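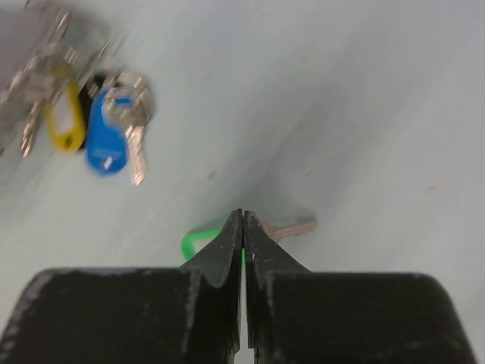
Every institution that lends rooms ends up with a drawer of keys, and most treat that drawer as a minor matter. I wish to argue that it deserves a line in the operating rules, a fixed system of colored tags, and an hour of someone's paid time each month.

The Irnesstead building holds 327 locks. Some guard offices and meeting rooms. Others guard cupboards that have not been opened in years. When the tenants' association moved in, it received 700 keys from the previous management, many with no tag at all and several tagged in handwriting that had faded past reading. Sorting them took most of July. The work was dull, and it fell to people whose contracts said nothing about keys.

The usual answer today is to replace metal keys with cards. The firm of Kollitz made such an offer to the association, and it was a serious one. I do not dispute that cards suit a front entrance. A storage room visited twice a year is another matter. A card reader there must be powered, serviced and, after some years, replaced. A brass key on a green plastic tag asks for nothing between one use and the next, and any person who can tell green from yellow can put it back with its group.

That last point calls for a qualification. Not every person can tell green from yellow with ease, and a system that depends on color alone will fail some of its users. The tag should carry a printed room number as well. Color should indicate the floor or the department, and the number should settle the rest. Stefaniia Tkachuk, who drew up the scheme used at Vanbridge, added a rule I would recommend to any office: the name of the building must never appear on the tag. A lost key should tell a stranger nothing.

Her scheme has been criticized as fussy. It limits each ring to 3 keys, which means more rings and more hooks. Staff at Vanbridge objected at first that they were carrying two rings where one had served. The objection is fair, yet a large ring is slow to search and costly to lose. When a full ring disappeared from the Pylypenko annex, the locks it opened had to be changed together, and the bill came to 2,000 dollars. A lost ring under the Vanbridge rule would have meant a far smaller order to the locksmith.

Public bodies and associations should therefore budget for tags as they budget for paper. They should name one employee to hold the register, and they should require a signature for each key that leaves the cabinet. Keys that fit no known lock should be kept for one year, in a separate box, and then scrapped.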